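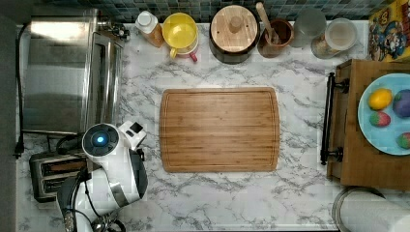

장비 예산 이야기, 조금 길게 씁니다

안녕하세요, 스케누덱스(Skenudex) 식구 여러분. 9월 소식지에서 제일 재미없을 것 같은 꼭지를 또 제가 맡았습니다. 그래도 지난번 장비 이야기에 답장을 보내 주신 분이 생각보다 많아서(정말 고맙습니다!) 이번에는 마음 놓고 길게 써 보려고 해요. 차 한 잔 옆에 두고 읽어 주세요.

먼저 다들 궁금해하시는 것부터요. 주방 작업대용 로봇 팔을 한 대 더 들이는 안은 내년 상반기로 넘어갔습니다. 아쉬워하실 분들 얼굴이 벌써 떠오르는데, 취소된 것은 아니니 너무 서운해하지 마세요. 견적은 보로넨(Voronen)과 딜라노(Dilano) 두 곳에서 받았고, 본체 가격만 놓고 보면 차이가 크지 않았습니다. 그런데 시메나 비야세뇨르(Ximena Villaseñor) 님이 견적서를 한 줄씩 다시 읽다가 그리퍼 손가락 교체품과 손목 카메라용 케이블이 한쪽에는 들어 있고 다른 쪽에는 빠져 있는 걸 찾아냈어요. 두 항목을 더하고 나니 순위가 바뀌더라고요. 그 뒤로 저는 견적서 마지막 장부터 읽는 버릇이 생겼습니다.

소모품 이야기를 조금 더 하겠습니다. 저희는 그동안 본체 값의 5퍼센트를 유지비로 잡아 왔는데, 올해 지출을 모아 보니 많이 모자랐어요. 내년에는 10퍼센트로 올려 달라고 신청해 두었습니다. 손가락 패드, 케이블, 케이블 정리용 클립처럼 자잘한 것들이 대부분이고, 한 번에 큰돈이 나가는 일은 드물지만 매달 조금씩 새어 나갑니다. 특히 케이블은 조금 긴 것을 사서 팔 둘레로 여유 있게 돌려 쓰는 편이 좋다고 발타사르 사무디오(Baltazar Zamudio) 님이 여러 번 말씀하셨고, 다음 주문부터는 그렇게 하기로 했습니다.

주방 소품도 이제 따로 항목을 두었습니다. 전에는 각자 사 오고 나중에 영수증을 내셨지요. 토스터, 도마, 쟁반과 접시, 플라스틱 과일, 계량컵 같은 것들이 '기타'에 한꺼번에 들어가 있으니 무엇을 언제 샀는지 저도 도무지 알 수가 없었습니다. 내년 소품 예산은 900달러 정도로 잡았고, 키친타월처럼 금방 쓰는 물건은 여기서 빼서 사무용품 쪽으로 옮겼어요. 장난감 과일은 같은 모양으로 여벌을 한 벌 더 사 둡니다. 한 알이 없어져서 비슷한 걸 찾느라 가게를 돌아다니는 일은 이제 그만하고 싶거든요(저만 그런 거 아니죠?).

작업대는 기존 것을 그대로 씁니다. 트루히요(Trujillo) 작업실에서 더 넓은 상판을 권해 주셨는데, 도면을 맞춰 보니 문 쪽 통로가 40센티미터밖에 남지 않았습니다. 카트가 못 지나가요. 대신 콘센트를 늘리는 공사비를 넣었습니다. 토스터 오븐처럼 전기를 많이 쓰는 기기와 로봇 전원을 서로 다른 회로에 두려는 것이고, 전기 기사님 방문 견적은 아직 기다리는 중입니다.

교육비도 적지만 들어갔습니다. 로봇 팔을 새로 맡는 분들은 공급사 교육을 하루 받으시게 되는데, 보로넨은 교육비가 견적에 포함되어 있고 딜라노는 따로 청구합니다. 이 부분은 시메나 님이 다시 협의하고 계시니 결과가 나오면 다음 호에 적을게요.

마지막으로 부탁 하나만 드립니다. 내년에 꼭 필요한 장비나 소품이 있으면 이달 말까지 공용 예산표에 적어 주세요. 품명과 수량, 어느 작업에 쓰실 건지 한 줄이면 충분합니다. 링크를 붙여 주시면 제가 정말 기쁘고요! 이미 적어 주신 분들은 단가가 바뀌지 않았는지만 한 번 더 봐 주세요. 궁금한 점은 오후 4시 이후에 제 자리로 오시면 됩니다. 과자는 있습니다.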